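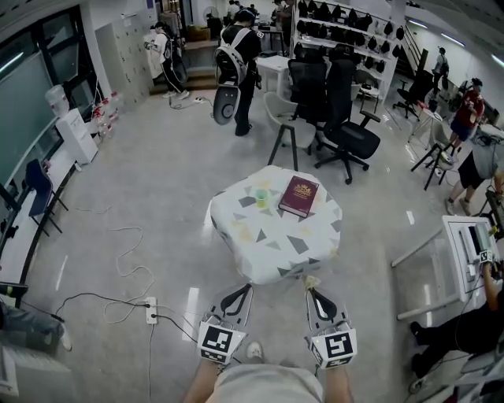 Noelia Sepúlveda
Reading Groups Organiser, Tinwood Library

Hello! I'm looking for 13 people to join a new evening book group here in Bundham, and I'd love it if one of them was you. We'll meet for nine weeks and read three novels, starting with a short one (I'm not a monster). You don't need to have studied anything or own a single clever opinion. If you gave up halfway through and want to moan, come and moan! 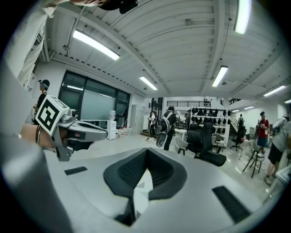
A hand-held gripper, close up

What I need from you is a bit of chat and a few notes on each book, which I'll use to choose next year's list. Slow readers are very welcome, I'm one myself. Copies are lent free, and we meet in the Lecomte Room, up the stairs past the large print shelves.

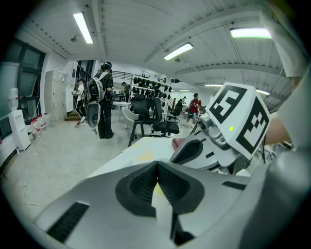
Tea is on us, biscuits are a free-for-all, and there's a lift if the stairs are a pain. Parking is easiest on Drollen Street after six.

To join, leave your name at the front desk or ring and ask for me by 31 May. Tell me the last book you enjoyed, even if it was ages ago.

Posted 2018-05-22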